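Chapter 4
Repeating Patterns in Printed Wallcoverings

4.1 Introduction

A printed wallcovering is made from a design that returns to its starting point at a fixed distance. That distance, measured along the length of the roll, is called the repeat. It governs the cutting of drops, the amount of waste, and the way the finished wall reads from across a room. This chapter deals with the repeat as a matter of layout and measurement. Inks and base papers were covered in Chapter 3.

Three types of match are in common use. In a straight match, the same motif falls at the same height on every drop. In a half-drop match, each drop is shifted down by half the repeat. In a random match, such as a plain vertical stripe, the drops need no alignment at all.

Floral designs are usually printed edge to edge, with leaves and small sprigs filling the ground between the larger blooms.

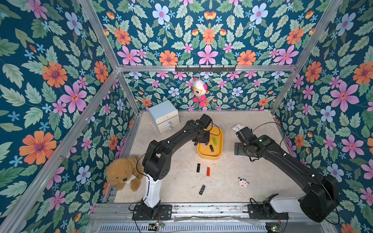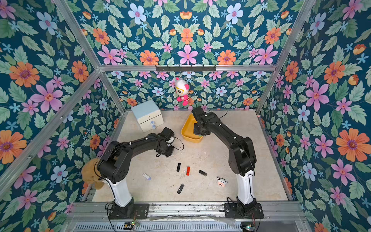
Dense floral wallpaper on a deep teal ground, with large orange daisy-like flowers.

4.2 Measuring the repeat

Choose a motif with a sharp edge, such as the tip of a petal. Measure from that point to the same point on the next identical motif directly below. Similar flowers are often drawn with small differences, and a reading taken between two of them will be wrong. Take the reading over several repeats and divide.

The number of repeats per drop is found by dividing the wall height, plus trim allowance, by the repeat and rounding up. The cut length is that whole number times the repeat. The difference between cut length and wall height is waste.

The Preler pattern book, used for the exercises in this chapter, lists 409 designs. Sorting them by match type is the task set in Section 4.5. The Olari tables in the appendix give cut lengths for standard ceiling heights.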